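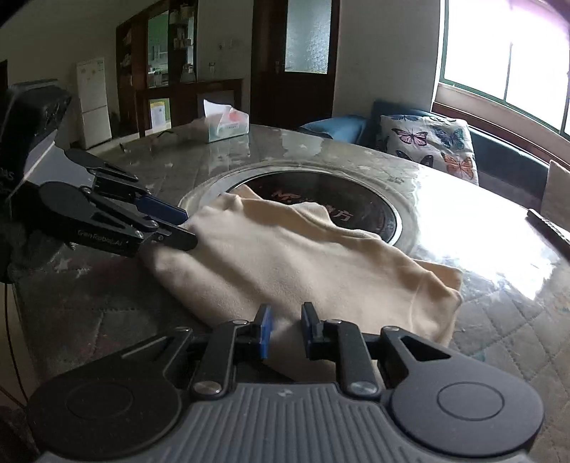
Filed under: Staff Meetings > Folding and Finishing

Minutes, folding section, Drallovside

Present: nine from the section, Gounder (operations), Forkell (training). Apologies from the Atside site.

1. Previous minutes
Agreed with one correction: the break moves to 10:15, not 10:30.

2. Gripper work
Forkell reported 388 cloth takes accepted so far. Takes where the cloth is let go before the fold is finished are being sent back. People on this work hold a gripper in each hand and pinch the cloth with the finger pads only. Two members said their wrists ache by the end of a turn. Gounder agreed to cap a turn at two hours and to rotate names through the whole section, including part-timers.

It was asked whether time on grippers counts toward the folding target. Gounder said it does not. The daily target stays at 2,040 pieces for the section and will be lowered on days when people are released for takes. The amount is still to be settled.

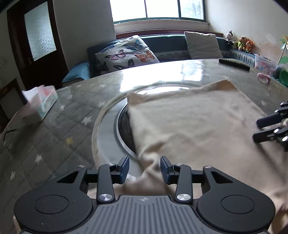

3. The folding machine
Atside gets the first machine in October. It will do flat pieces. Garments with sleeves stay with hand folders at both sites for now. Members asked what happens to the flat-piece table after that. Gounder said no jobs are being cut this year and could not speak for next year. Members asked for that in writing.

Training on clearing jams will be offered to everyone in paid hours. Members want the machine minder's job graded above folder. Gounder will take it up with pay.

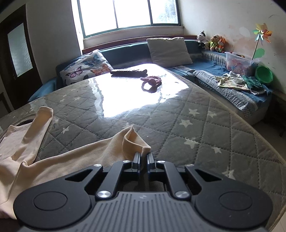 Minutes taken by Sivaprasad Annamalai

Actions
Gounder: written statement on jobs, reduced target for take days, grading question.
Forkell: new rota, and a list of the reasons takes are sent back.
Next meeting at 2:00 p.m. in the break room, after the October stock check.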